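MEDIA RELEASE
March 29, 2018

Larstead neighbourhood kitchen opens its doors to home bakers

Larstead has a shared kitchen again, and the bread is already rising! The Lulitz Community Kitchen opens to the public this week with a full program of baking classes, shared lunches and open bench time for anyone who wants to cook in company.

The kitchen grew out of a winter baking circle that began in January with 15 members and a borrowed oven. Word got around quickly, and 48 households have now signed up for the first season. 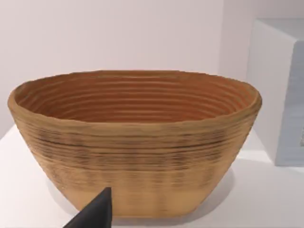

Classes run in blocks of three sessions, starting with a plain white loaf and moving on to rye and a fruit bun that has been a favourite with the circle from the start. Beginners are very welcome – so are people who have baked for 50 years and would like to show someone else how they do it.

Flour for the opening season comes from Kuvance Mill, which has also offered a tour of its grinding floor to everyone who finishes a block.

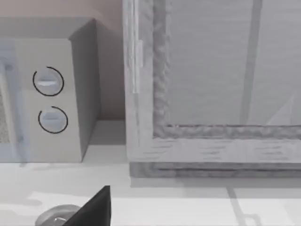 A microwave with two round dials.

Open bench time is free for Larstead residents. Bring your own ingredients, an apron and a container for leftovers. Tea and coffee are on the house, and children can come along with an adult.
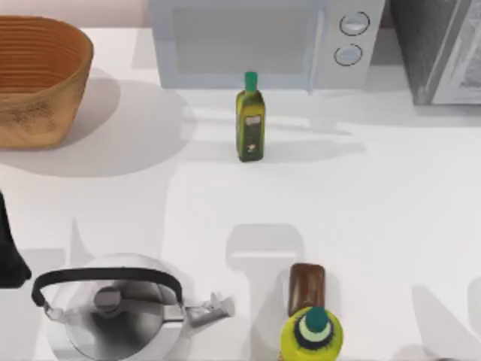 The Tuhumury Hall garden next door will supply herbs through the cooler months, and there are plans for a soup night once the first leeks are ready. We'd love to hear from anyone with a good family recipe to share.

Bookings for the autumn classes are open now at the Lulitz front desk.

ENDS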